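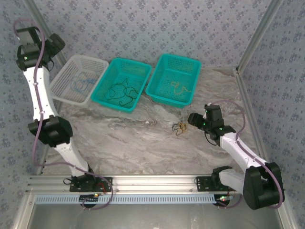
Lendedier Clan, officers' meeting
Minutes, 7th March, voice channel 3

On the call: Oda Kristiansen (chair, notes), Traranix, Esar, Siddiqui. Started late, Esar's headset.

Last minutes
Read, fine. One fix: the Oceanic scrim was a loss, not a draw.

Roster
51 on the list, cap stays where it is. Esar wants to clear out anyone not logged in since October. Siddiqui against, two of them are on shift work at the mines and always come back for expansions. Agreed: message them first, two weeks to answer, then bench. Benched members keep their Discord role and colour.
Traranix to send the messages.

Raid nights
Second team short a healer again. Traranix can swap off tank if someone else learns the pulls. Esar will try, no promises. Start time moves half an hour later for the WA members, trial for 4 weeks. Perth people happy, Kiwis less so. Review after.
Reminder that voice is compulsory for the last boss, listening only is ok.

Loot
Long one. Complaint about the mount drop, went to a trial member on a roll. Rules as written allow it. Siddiqui proposes trials can't roll on mounts untill their third full clear. Oda seconds. Passed, Esar abstained. Not backdated, the mount stays with whoever has it.

Guild bank
Potions nearly out. Everyone drops herbs in tab 2 please, NOT tab 1. Repairs limit unchanged. Someone took a stack of the good flasks for a dungeon run, log is there, Oda will have a word.

Winter tournament
Entry form is in. We are seed 49, lower than last year, no appeal. Need names for the reserve bench. Traranix captain, Siddiqui shotcalling. Practise maps to be picked by poll, Esar to put poll up tonite.

Other
Website banner still has the old tag. Siddiqui has the password somewhere, will look.
New members asking for a lore channel. Yes, go ahead.

Next meeting same channel, after raid reset. Apologies to Oda beforehand.

Closed when Traranix's dinner was ready.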